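Equipment budget, round two

The May request went in on Sunday night, and Mikkel Thoroddsen has already sent it back with one question mark next to every line. So we tried again. The hand-held grippers stay at four. Spare finger pads drop from 100 to something Mikkel called "a number a person might use." The arm itself, quoted by Gwynne, is pushed to next year, where it will be very happy alongside last year's arm.
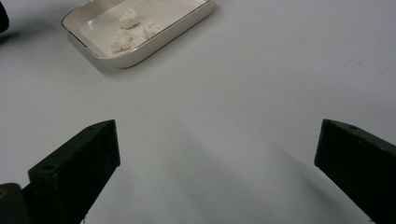
Shipping remains the sore spot. Forwood wants $588 to move one crate across the state, lift gate extra. Miłosz Wieczorek has offered his brother's van, and we are pricing the insurance on that with some care.

If your group needs anything with a motor in it before fall, send Miłosz the part number, the price and the lead time. Dilar is quoting nine weeks on cables. "Miscellaneous" has been retired as a category, after a long and expensive career.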